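3.2 Teleoperated demonstrations in simulation

We collected all household demonstrations in Kernel, our rendered apartment environment, with the operator driving both arms of the simulated robot by remote control. One demonstration is one full attempt at a task, from the first arm motion to the operator's stop signal. Figure 4 shows three views from a single session.
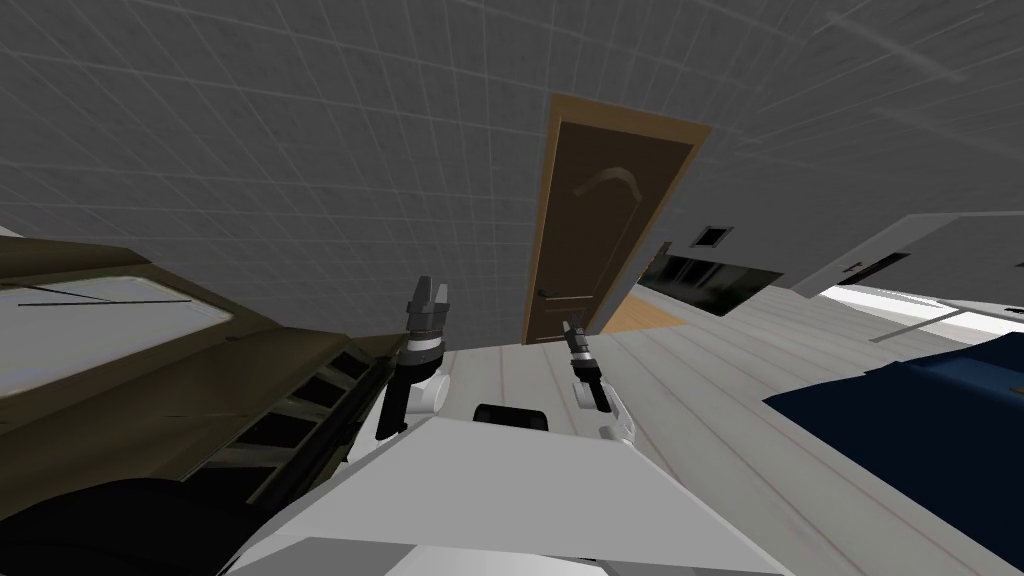
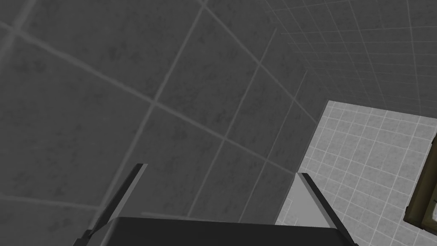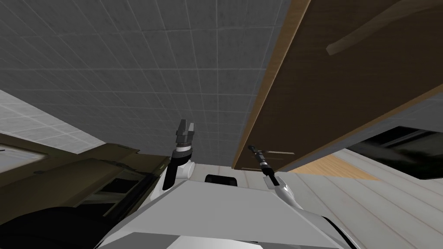
Figure 4. Rendered views from one teleoperation session. The first and last show both arms; the middle one is a close view of a gripper.

Three operators at our Remside lab recorded 891 demonstrations across 12 tasks. We were delighted by how quickly they took to the two-arm controls! Each operator practiced on the Ogura warm-up course before recording, and we threw out those practice runs.

The Vonora interface logs joint positions, gripper opening and every rendered view on a shared clock, so a policy can be trained on any mix of views without collecting anything new. This was a real gift during the ablations in Section 5 -- we could drop the close view, retrain and compare on exactly the same motions.

We held out 164 demonstrations for evaluation and never used them for tuning. Pauses at the start of a demonstration were trimmed, but pauses in the middle were kept. Operators often stop to rethink a reach, and we were excited to find that policies trained with these hesitations intact recovered better from a poor first approach.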